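Quatre mois que nous travaillons avec Rallow à l'atelier de Brevville, et comme plusieurs d'entre vous m'ont écrit pour savoir si le logiciel valait son abonnement, je prends enfin ma soirée (et une grande tisane) pour vous répondre comme il faut.

Chez Roltia, nous enregistrons des gestes du quotidien avec des pinces tenues à la main : prendre un bol, déplacer une assiette, plier un torchon, et recommencer. Jusqu'au printemps, tout le tri se faisait à l'œil. On rentrait de séance, on s'installait devant l'écran et on regardait les séquences l'une après l'autre pour écarter celles où la prise avait glissé ou bien où le bras cachait tout. Rallow fait ce premier passage à notre place. On dépose les fichiers le soir, et le matin ils sont rangés en deux dossiers, « à garder » et « à revoir ».

## Ce qui m'a plu

La tranquillité, d'abord ! Sur notre plus gros lot, 3 615 séquences, le logiciel a tourné toute la nuit sans se plaindre, et je suis arrivée avec mon café devant un dossier déjà prêt. L'affichage est clair, les raccourcis clavier se retiennent vite, et la raison du rejet est écrite en toutes lettres sous chaque séquence. Cela paraît peu de chose, mais avec notre ancien outil, Macedo, on avait une pastille rouge et il fallait deviner.

J'aime aussi qu'on puisse contester. Un clic, une phrase d'explication, et la séquence repart dans le bon dossier. Les premières semaines, je contestais beaucoup, surtout pour la vaisselle brillante, que Rallow prend volontiers pour une image floue. C'est mieux depuis la mise à jour de juin, sans être parfait.

## Ce qui me plaît moins

Le tableau de bord. Il affiche un taux de rejet par personne, et ce chiffre-là s'est mis à circuler dans les couloirs avant qu'on ait décidé ensemble quoi en faire. Certains collègues se sont mis à choisir les gestes les plus faciles, bien lents, bien au milieu, pour garder un bon score. Nous avons demandé à masquer les noms. L'option existe, au fond du troisième menu des réglages, et à mon avis elle devrait être active dès l'installation.

Il y a aussi les épaules, les poignets. Le temps gagné au tri est passé en séances, et une journée entière pinces en main, ce n'est pas la même fatigue qu'une demi-journée suivie d'un après-midi assis. Nous avons fini par couper les séances toutes les 50 minutes – une règle à nous, que le planning de Rallow ne sait toujours pas enregistrer. On la note au feutre sur le tableau de l'entrée.

Pour la vaisselle, nous travaillons souvent à deux, chacun sa pince, et pas forcément sur une table. Un couvre-lit rayé convient aussi, même s'il demande au logiciel un peu plus de patience.
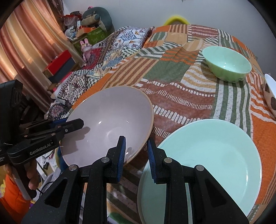 Et le tri, vous ne le regrettez pas ? me demande une lectrice, pour qui ces heures devant l'écran étaient le seul moment où l'équipe parlait du travail. Je lui donne raison plus que je ne l'aurais cru. On commentait les prises ratées, on riait, on se passait des astuces pour attraper un bord d'assiette. Nous avons remis un petit temps commun en fin de matinée, autour du dossier « à revoir », et j'y tiens beaucoup.

Ma note : 4 sur 5. Je retire un point pour les noms affichés, et je le rendrai volontiers si le réglage change. Pour une équipe de 2 personnes, l'abonnement me semble cher ; à partir d'une petite dizaine, prenez l'essai gratuit et mettez-y vos séquences les plus pénibles.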